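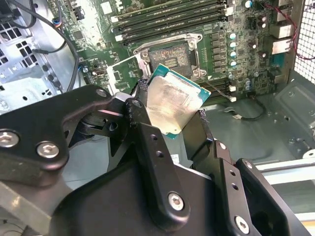

4 Prozessorwechsel an der Zelle Grakham

4.1 Was sich für Sie ändert

Bisher haben Sie den Prozessor mit zwei Fingern aus dem Sockel gehoben und dabei die Luft angehalten. Das Heben und Halten übernimmt jetzt der Greifer, und er atmet nicht. Ihnen bleibt das Öffnen des Gehäuses, das Lösen des Kühlers, das Entriegeln, das Prüfen und die Verantwortung. Letztere war im Lastenheft von Larkesetti nie zur Automatisierung vorgesehen.

Die Zelle arbeitet einen Auftrag zur Zeit ab. Wer vorher drei Rechner nebeneinander offen hatte, wird das zunächst als Rückschritt empfinden. Die Beschwerde ist bekannt und liegt bei Jayson Sebastian.

4.2 Vorbereitung

1. Rechner vom Netz trennen, Seitenwand abnehmen, Gehäuse flach in die Aufnahme legen.
2. Kühler lösen und abheben. Festsitzende Kühler leicht drehen, nicht ziehen.
3. Verriegelungshebel des Sockels öffnen und die Lastplatte ganz aufklappen. Halb offen gilt als geschlossen, jedenfalls für den Greifer.
4. Lose Kabel aus dem Arbeitsbereich führen. Der Greifer weicht ihnen nicht aus.
5. Auftrag am Terminal Silmont aufrufen und Sockeltyp bestätigen.

Hinweis: Das Terminal fragt zweimal nach dem Sockeltyp. Die zweite Frage ist ernst gemeint.

4.3 Entnahme und Einsetzen

1. Hände aus dem Arbeitsbereich nehmen und die Taste »Freigabe« drücken.
2. Warten, bis der Greifer den Prozessor über dem Sockel hält und die Anzeige auf Gelb wechselt.

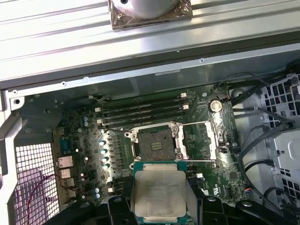

3. Markierungsecke des Prozessors mit der des Sockels vergleichen. Stimmt die Lage nicht, »Drehen« wählen, niemals von Hand nachhelfen.
4. Kontaktfeld des Sockels ansehen. Bei verbogenen Kontakten abbrechen und den Rechner auf den Wagen für Handarbeit stellen. Den gibt es weiterhin, und er ist selten leer.
5. Mit »Weiter« bestätigen. Nach dem Ablegen öffnet der Greifer und fährt zurück.
6. Lastplatte und Hebel von Hand schließen.

VORSICHT: Reste alter Wärmeleitpaste gehören weder in den Sockel noch auf die Greiferbacken. Ausgebaute Prozessoren werden am Reinigungsplatz abgewischt, bevor sie ins Lager gehen. Der Ärmel ist kein Reinigungsplatz.

VORSICHT: Der Greifer hält seine Last auch nach einem Not-Halt fest. Nicht am Prozessor ziehen. Zum Lösen den Schlüsselschalter auf »Hand« stellen und die Backen über das Terminal öffnen.

4.4 Störungen

Meldung 42: Prozessor nicht erkannt. Beleuchtung prüfen, Vorgang wiederholen. Nach der zweiten Meldung 42 von Hand weiterarbeiten und so tun, als hätte man das nie verlernt.

Meldung 70: Greifkraft außerhalb der Toleranz. Backen auf Verschleiß und Fremdkörper prüfen.

Meldung 90: Wartung fällig. Erscheint nach 1.000 Zyklen und lässt sich einmal quittieren.

4.5 Schichtübergabe

Offene Aufträge werden am Terminal übergeben. Zettel am Gehäuse sind zusätzlich erlaubt, sofern sie nicht im Arbeitsbereich kleben. Abgebrochene Vorgänge bitte mit Grund eintragen; »wollte nicht« wird von der Auswertung Prajapati seit Dezember als Grund abgelehnt.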